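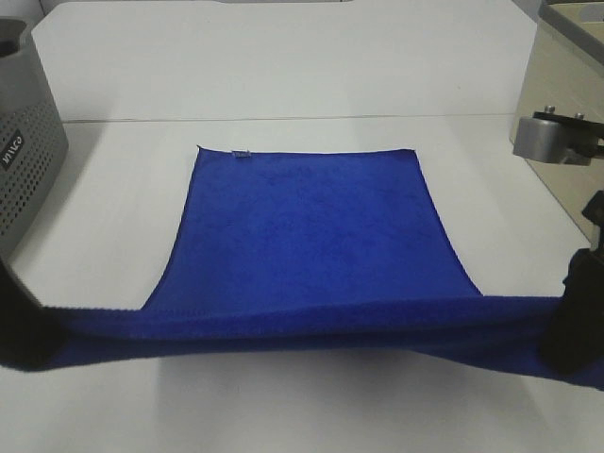 Kasitz Draft Board Kit, Full League Size

Item no. 143
Price: $126
Made by Kasitz, sold by Govmont Sports Supply
In stock, ships from our Sileck warehouse

If your league still drafts in person, you already know how good that night can be, and a big board on the wall makes it so much better! The Kasitz kit is the one we sell the most of every August, and it's the one that goes up in our own back office when the Govmont staff league gets together (12 teams, very loud, pizza everywhere).

You get the board itself, printed on heavy coated paper with room for up to 14 teams and 20 rounds, plus 721 player labels sorted by position. Each position has its own color, so you can look across the room in round six and see right away who forgot to take a running back. There are 220 blank labels too, for late signings, for kickers from way down the depth chart, and for the one person in every league who insists on drafting a long snapper.

Labels peel off cleanly and can be moved once or twice before they lose their grip. That's plenty for fixing a mistake. If your league trades picks all night long, grab the spare blank pack as well.

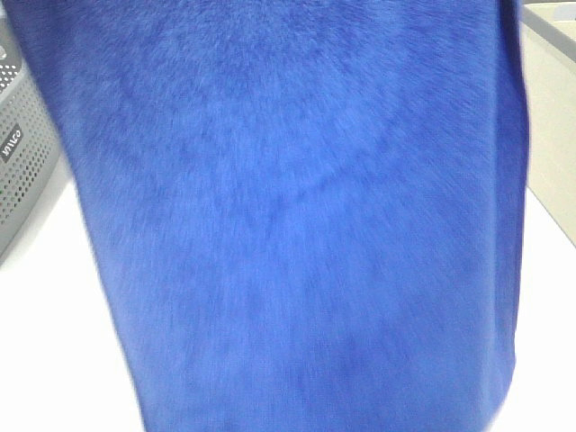 Player names are printed large, with team and bye week underneath in smaller type. This year's sheets are alphabetical within each position, a change from the old ranked order. We love it! Finding a name takes a couple of seconds now, and nobody gets a free cheat sheet from whoever is holding the labels.

What's in the tube
Draft board, rolled, with team name strip along the top
721 player labels
220 blank labels
Two black markers
Eight removable wall strips
One-page setup guide

Putting it up
Unroll the board the night before and lay it face down with a few books on the corners. Hang the top edge first, with one person on each side, then smooth down toward the bottom. The wall strips hold well on painted drywall. On brick or rough paneling, use painter's tape or borrow a big corkboard.

Auction leagues
Yes, it works for auctions. Every label has a small white box in the corner for the price, and three digits fit if you write neatly. The board doesn't track budgets, so keep a sheet of paper or a laptop going on the side. The Karunaratne auction pad fits in the same tube and can be added at checkout.

Keeper leagues
Fill in your keepers before people arrive. A marker dot on the label is enough to tell them apart from the live picks.

Returns
Unopened tubes can come back any time before the end of September. Opened kits can be exchanged if a label sheet is missing or misprinted.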